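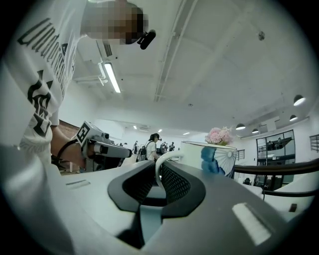

According to Benvinda Mendes, the low end on the first Clurneo tape sounded like it had been recorded through a wall, and she asked for it to be left alone. It was left alone. Most of what Resimell does still follows from that exchange.

Resimell is a small label and mastering room for electronic and instrumental music. It was set up by Welington Amaral after the duo Vendel, in which he played bass synthesizer, stopped touring. The catalog stands at 4 full-length albums, plus singles and two tape reissues. Vendel's only album, Macapagal, was the first title. It was pressed on black vinyl in a run of 907 copies and has not been repressed. The lacquers are stored and a second run remains possible.

Clurneo joined the label the following spring. The tape was transferred at 96 kHz, 24-bit, with no noise reduction. Tape hiss is audible between tracks and was kept at its original level. The digital version was made from the same transfer, with track gaps shortened by one second on side B.
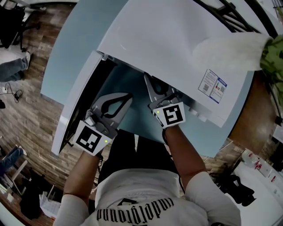 Mastering is open to outside artists when the release schedule allows it. Mixes should be sent as stereo WAV files at the sample rate of the session, with no limiter on the main bus and peaks below -3 dB. Stems are accepted only by prior arrangement. One round of changes is included. Vinyl masters are prepared as a separate set, with bass below 150 Hz checked for phase and sides kept under 20 minutes where the program permits.

Physical sales across all titles reached 3,671 units at the last count, of which 2,470 were vinyl and the rest cassette. Artists keep ownership of their recordings. The label licenses each title for five years, and income is split evenly once pressing and cutting costs have been paid. Statements go out in May and November.

Demos are heard in the order they arrive. Please send one streaming link with no more than three tracks, and name the person who mixed them. Attachments are deleted unopened. Replies can take up to eight weeks.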